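3. A releitura dos livros de infância entre leitores adultos

Figura 1. Mesa clara com pequenos objetos domésticos, entre eles uma caixa de curativos adesivos com um gato e um rato de desenho animado. 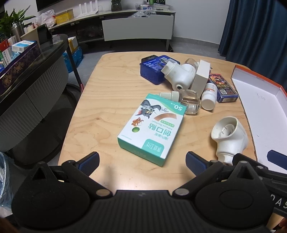 3.1 O acervo de comentários

O material que nos ocupa nesta seção vem do fórum de leitura Vovico, onde, desde há muito, leitores adultos conversam com grande generosidade sobre os romances juvenis que marcaram os seus primeiros anos de biblioteca. Reunimos 2805 comentários, dos quais 700 mencionam de forma explícita uma segunda leitura, feita já na idade adulta, e foi sobre estes que nos demoramos com mais gosto — e, confessamos, com alguma saudade dos nossos próprios exemplares de lombada gasta.

A codificação foi feita por duas leitoras independentes, seguindo a grade proposta por Treasa Quinlan para os clubes de leitura de Skomholm, com pequenas adaptações ao português. Os casos de desacordo, 33 ao todo, foram discutidos em conjunto no mês de novembro, em conversas que se alongaram bem mais do que o previsto.

3.2 O que se recorda e o que se reencontra

Chamou-nos a atenção a frequência com que o leitor guarda uma única cena (uma carta escondida, uma viagem de trem, a cozinha de uma avó) e perde por completo o enredo em volta. Uma participante escreveu que tinha a certeza de que a protagonista voltava para casa no final, e só ao reler percebeu que o livro termina antes disso. Relatos desse tipo aparecem também no acervo de Cimuvcombe, embora ali predominem as coleções de aventura e o tom seja um pouco mais reservado.

A afeição pelo livro resiste quase sempre à releitura, mesmo quando o leitor lhe encontra defeitos que a criança não via. Retomaremos na seção 4 os comentários sobre a série Heffernan, que pedem um tratamento à parte pela extensão das respostas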